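Let the Arm Have the Boring Part

March 22, 2019

I have worked in the fixtures and small goods shop at Prelthorpe for 9 years, and for most of that time my job was putting things into other things. Holders onto racks, racks into cartons, cups into sleeves, sleeves into trays. If you bought a Bokeo dish rack any time in those years, there's a fair chance I clipped the holders on it. I was fast, too! I could do it while arguing about baseball, and I often did.

So when people ask me what I think of the robots, they expect me to be sour about it. I'm not. I think it's the best thing to happen in our building since I started, and I want to say why, because most of what I read on the subject is written by people who have never packed a carton.

What you notice first

The first thing that changed was my hands. Clipping work is small and it's always the same two fingers and the thumb, and by November of any busy year I couldn't open a jar at home. We started handing that work over to the test cell last fall, one job at a time, and my thumb got better in a month. You can tell me all day about output and margins, and I'd still put the thumb first.

The second thing was the talking. I used to talk all shift, but it was talk to keep from going crazy. Now we talk about the work. Where should the part sit so the fingers can get under it? How much gap do you leave? Does a paper cup need a lighter grip than a plastic one? (Yes, and you find out how much lighter by crushing a lot of cups.) These are good questions, and the people with the best guesses have been the packers, the ones who have handled every bad batch that ever came through the door. I love this. I've watched someone who hadn't spoken up in a meeting in years tell a room of engineers that their rack was facing the wrong way, and then stay an hour late to help turn it.

And a lot of it is so plain. People imagine something out of a movie, and half the day goes to cardboard and blue painter's tape. You tape a line, you try it, you move the line. My kind of engineering — I can do that, and so can anyone on our floor.
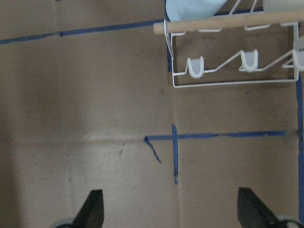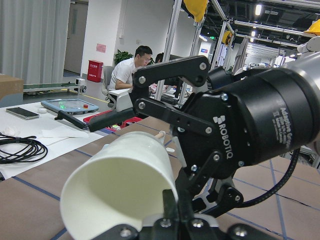
What it asks of people

I don't want to pretend it's free. The work is harder on the head. When I clipped holders I went home with sore hands and a clear mind, and now some nights I lie there thinking about where a piece of tape ought to go. A few people I like very much don't enjoy that trade, and they have a right not to. A company that says "everyone will be retrained" and then gives out a 37-page manual and a login hasn't retrained anyone. At Prelthorpe we got 2 paid hours every shift just to stand at the cell and try things, and I'd tell any shop thinking of doing this to start there. Paid hours, at the machine, with permission to get it wrong.

The money has to be talked about too. Our line did 700 racks on a good shift by hand. If the arm gets there someday, and I think it will, somebody is going to look at the number of chairs in the break room. I asked about this early, out loud, and I got an answer in writing: no one on the floor loses a place because of the cell, and the people who teach it get a higher grade. I'm told the Bosman plant across the river didn't ask until afterward. Ask first. It's much easier to be excited about a new machine once that paper is in your locker.

I also think the folks who build these things should spend a week doing the job before they automate it. The pair Skodard sent us did, and they were terrible at it, and they laughed about it, and after that week they listened in a whole different way. They learned that a bent wire feels wrong before it looks wrong. That went straight into how the cell checks its parts.

Still on the floor

I get asked whether I miss the old way. I miss the baseball arguments a little. But last week a new kid came to me with an idea for holding the racks steady, and it was one I hadn't thought of, and we spent the rest of the shift on it with a roll of tape between us. We're trying his version again tomorrow, with the rack turned a bit more to the left.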